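3. Your first shift with Edora

Edora now does the counter clearing at Gosside, so you can get on with the cooking!

1. Open the practice kitchen and choose Clear Counter.
2. Pick an item near the back wall - the egg or the popsicle, say - and press Go. The open gripper comes down from above.

Caution: move knives yourself until Rok Omerović has signed you off.

3. Leave big things like the stand mixer where they are.
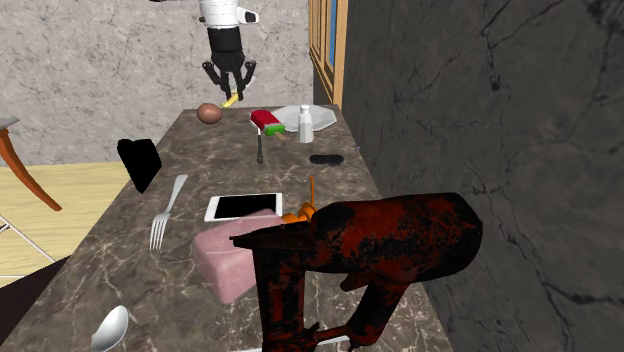

4. Press Stop, then log your 12 practice runs.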